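Search this site Search Go

Student Projects: Automation and Control

Evaluating the Kedolel simulation kit for teaching door opening with a two-armed robot

Project report by Elaheh Parsa

Summary

This report reviews Kedolel, a simulation kit sold by Grarico to colleges and small workshops. It lets students drive a two-armed robot through household tasks without buying the robot. I used it for one term on the department's teaching licence. My aim was to decide whether it is good enough to replace the first part of our practical module, which at present uses a single bench arm shared between all groups. I looked at installation, the controls, the supplied rooms, the quality of the picture and the help given by the supplier.

1. Background

Students on the module get very little time on the bench arm. Each group is given two hours, and much of the first hour goes on learning which way the joints turn. The department had already tried Dogar, a free program, but it only models one arm and has no rooms or furniture. Kedolel was suggested by our supplier, Devgate, who also look after the bench arm.

The licence we were given covers 40 seats and runs until the end of January. The kit is in three parts: the simulator, a set of ready-made rooms, and a hand controller for each user. The controllers plug in by USB. We had eight of them, so students had to book.

2. Installation

Installation on the lab computers was simple but slow. The room files are downloaded separately and the installer does not say how large they are before it starts. On two machines the download stopped and had to be started again from nothing. The printed guide is for an older version and its menu names do not match the screen. The guide on the disk is correct.

The software needs a fairly recent graphics card. On the older machines in the back row it ran, but the picture lagged behind the controller and made the work tiring. I did not use results from those machines.

3. The task

I chose door opening because it is the task students most often ask about. The robot has to bring a gripper up to the knob, close on it, turn it and pull, then keep the door moving without losing hold. The second arm may be used to steady the door or may be kept out of the way. Kedolel supplies several rooms with doors in them. I kept to one room throughout so that attempts could be compared.

The user can choose between a side view, an overhead view and a view from the robot itself. I asked everyone to use the robot's own view, as this is closest to what a remote operator would have.

I made 100 attempts myself, spread over the term, and then watched other students make theirs.

4. The view and the controls

The robot's own view is the hardest to get used to. A large part of the screen is taken up by a white curved surface, and when the view is tilted the door comes in at a steep angle. The knob is small and dark, and with the right gripper pointing up towards it from below, it is difficult to judge how much of a gap is left.

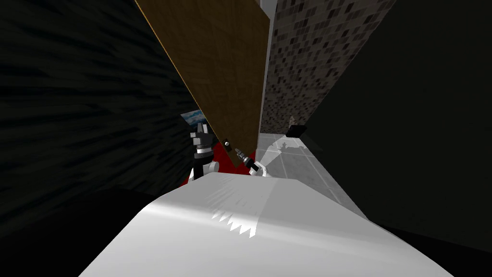 5. Picture quality

The materials in the room are good enough to work by. The wood grain on the door and the small mosaic tiles on the wall can be told apart at once, and the red part of the floor makes a useful marker when the arms are being lined up. The dark right wall is less helpful. It has so little texture that it is hard to tell how far away they are.

There are faults in the shading. A jagged, sawtooth band of grey and white shows across the curved white surface nearest the viewer. I reported it to Grarico, who replied that it comes from the shadow settings and can be reduced by choosing the higher quality level. On our machines the higher level slowed the program too much to be worth using. The fault does not affect how the arms move, but several students found it distracting.

6. Contact and force

This is the weakest part of the kit. The controller gives a short buzz when a gripper touches something, and the buzz is the same for a light touch and a hard push. Students who had learned on the bench arm expected to feel more. The knob also turns too easily, so a poor grip that would slip on a real door is often accepted.

7. Support

Questions to Grarico were answered by email, normally the next working day. The answers were clear. Devgate could help with the controllers but not with the software.

8. Findings

Kedolel is suitable for teaching students to move two arms and to work from the robot's own view. It should not be used to teach gripping or force. I recommend that the department renews the licence, uses the kit for the first two weeks of the module and keeps the bench arm for everything after that. More controllers should be bought if the budget allows. The back row machines should be left out of the booking sheet until they are replaced.

The attempt log and the settings file are in the module's shared folder.

Last updated: 2nd December

Contact the module office | Copyright Student Projects: Automation and Control | Back to top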